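Warehouse Practice 1 – Handout 4: Small Goods in Open Bins
Course tutor: Serena Pace
November 2021

Please read this before the practical lesson at Hiverside. We continue from Handout 3, where we spoke about labels and shelf numbers.

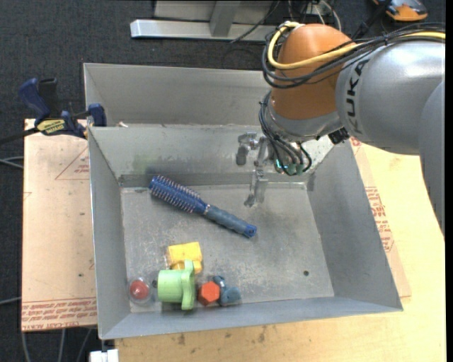 An open bin is used for goods which do not stand well on a shelf. A hairbrush is a good case. It has a round head, a thin handle and no flat side, so on a shelf it rolls, and in a deep box it disappears under other goods. In a wide metal bin with sloping walls it can lie on the floor of the bin and the picker finds it quickly.

Rules for filling

Put long items down flat. Do not lean them on the wall, they slide.
Leave free space between a brush and its neighbors. Bristles catch on thin packaging and bend when something heavy lies on them.
Small items may lie together in a group, but only in one layer.
The limit for our exercise is 20 items per bin.

Scratches on the bin floor are normal after long use. A sharp edge is a different matter – report it to Stella Mrema and take another bin.

Mixed bins

A mixed bin holds goods of several kinds. It saves space, but checking it takes more time. In the exercise you will work in pairs, with 2 bins for each pair. One person fills, the other writes the list. After 15 minutes you change places.

Homework: read the Tarkeo case, order 729, and write which goods you would keep apart. Half a page is enough. Bring it on paper, please – I cannot open all file types.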